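Subject: Re: [Closiddale-Home] Under-sink clear out - what do you keep and what do you toss?
Date: May 12, 2021
To: Closiddale household list

> We've finally emptied the cupboard under the sink and I'm a bit
> ashamed of it. Half-used bottles everywhere, sponges I don't
> remember buying, and a puddle of something at the back. Does
> anyone on here have a system? And is it worth buying soap in the
> big bottles and pumping it into small ones, or is that just more
> plastic to fall over? We're in one of the Seklow Road kitchens,
> so the cupboard is the narrow kind with the pipe in the middle.

Oh, I love this question! I have the same cupboard with the same annoying pipe (all the Seklow Road kitchens got them in 2008, I think) and I've been fiddling with mine since October, so please forgive a long reply.

First, yes to the pump bottles. I was on the fence for ages and now I wouldn't go back. One squirt is plenty for a sink of dishes, and my kids used to use about a quarter of a bottle on one cereal bowl. I fill mine to 400 ml and no higher, otherwise the pump pushes soap out over the collar when you screw it down - I'm guessing that's where your puddle came from. The Kemeys hardware store has empties, and they'll sell you a pump on its own if yours gives up.

The thing that made the biggest difference for me was getting it all out on a table before deciding anything. Lay the bottles down, put the sponges with them, and bring the tubs out too. You find out very fast that you own far more of one thing than you thought.

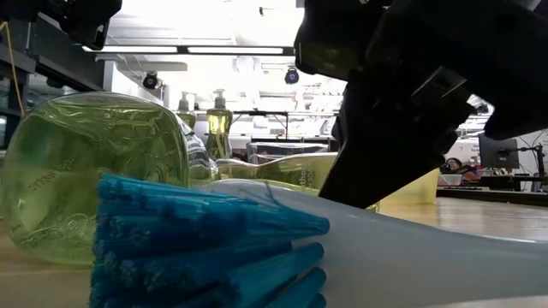
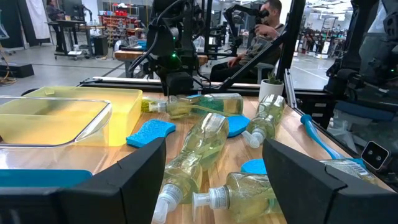
After that I sort by job. Dishes go in one tub, counters and stove in another, and bathroom things leave the kitchen completely. The tub for dishes sits left of the pipe where I can slide it out with one hand, and I measured the gap first - 242 mm on my side, so do check yours before you buy a bin. Pramico used to make a tall narrow one that fit perfectly, but I haven't seen it in a while. If anybody spots one, shout!

Sponges: I keep 6 and that's it. The one at the sink gets demoted to the stove, then to the bikes, then out. Dish brushes last much longer, but once the bristles splay out I move mine to scrubbing flower pots, and it's wonderful at that.

One thing I still haven't solved is where to dry the brush. Standing it in a cup leaves a nasty little pool in the bottom, and the hook I stuck inside the door fell off twice. I'd love to hear what other people do.

Good luck with the puddle, and tell us how you get on!

--
Closiddale-Home mailing list
To unsubscribe, send a blank message with "leave" in the subject line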